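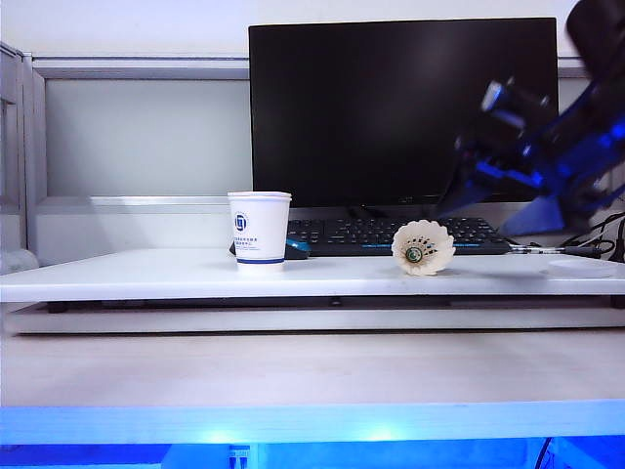 4 min read

Speaker notes: Why the office coffee is bad and what we tried

(Wait for the door to close. It sticks. Someone will get up and shut it, thank them.)

Good afternoon. I was given the slot after lunch, so I'm going to talk about coffee and hope the word alone does some work.

Background, keep this quick. Our floor at Praltik has 19 people on it. For years we drank whatever came out of the machine by the stairs, a Skova, the model with the button marked "strong." The button marked "strong" makes the same drink as the other button, slower. I timed it. (Pause. If no laugh, move on, don't explain.)

Last July we did a survey. The question was "How would you describe the coffee?" and there was a free text box, which was my mistake. Read two answers:
"Brown."
"I bring tea now."

So we set up a tasting. Paper cups, letters on the bottom, four coffees. One was the machine. One was a supermarket bag. One came from Egan, the roaster down by the canal, at a price I'd like you to forget until the end. The fourth was the machine again, because I am not a nice person.

Results slide. The machine came third. The machine also came first. Leave this up for a while and let them work it out.

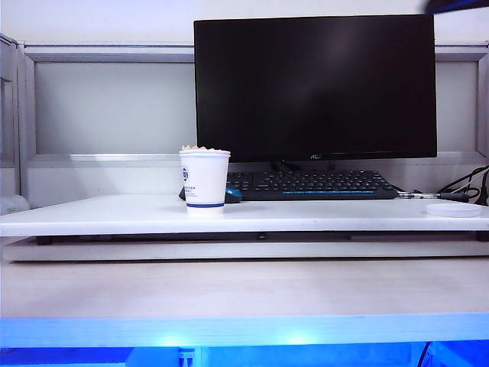 What I took from that is that people mostly rate the cup they had before the one in their hand. If you drink something awful and then something merely bad, the bad one tastes like a vacation. Everybody who had the supermarket bag first put the machine higher. I should have mixed up the order, and I was told so by several people at the time, loudly.

Water. This is the boring part and also the part that matters, so say it slowly. Our tap water is very hard, around 300 on the little test strips. We ran a second round with filtered water and the scores for everything went up, including the machine. The filter is a Podlow jug. It lives in the fridge and is always empty when I get to it.

Money slide. We were spending 973 a year on the machine and its pods. Beans, jug and a secondhand grinder would have saved us 200 of that. (Someone will ask about the time spent washing up. I left it out. Say so before they ask.)

What we did in the end: kept the machine, bought the jug. The grinder was voted down for noise by the people who sit next to the kitchen, and I sit at the far end, so I had no standing.

Questions. If there are none, ask who here has a "strong" button.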